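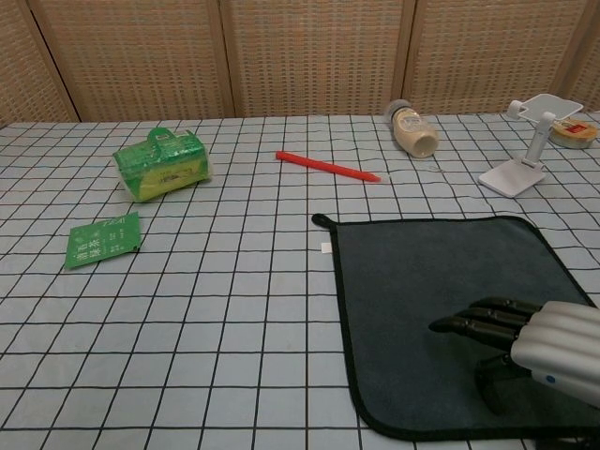
Do layer masks really save time when you edit a big batch of photos?
They do once you get past the first 30 files or so many redos, and I was slower than the eraser crowd until then.

3.2 What I saw in my own edits

I ran 2,982 edits through Gereditz and kept every mask as its own layer. My favorite part was going back in April (months later!) and fixing 8 bad cutouts without starting over. Hair still gave me trouble, and I redid 7 of those by hand.

Figure 1. Work surface with folding screen.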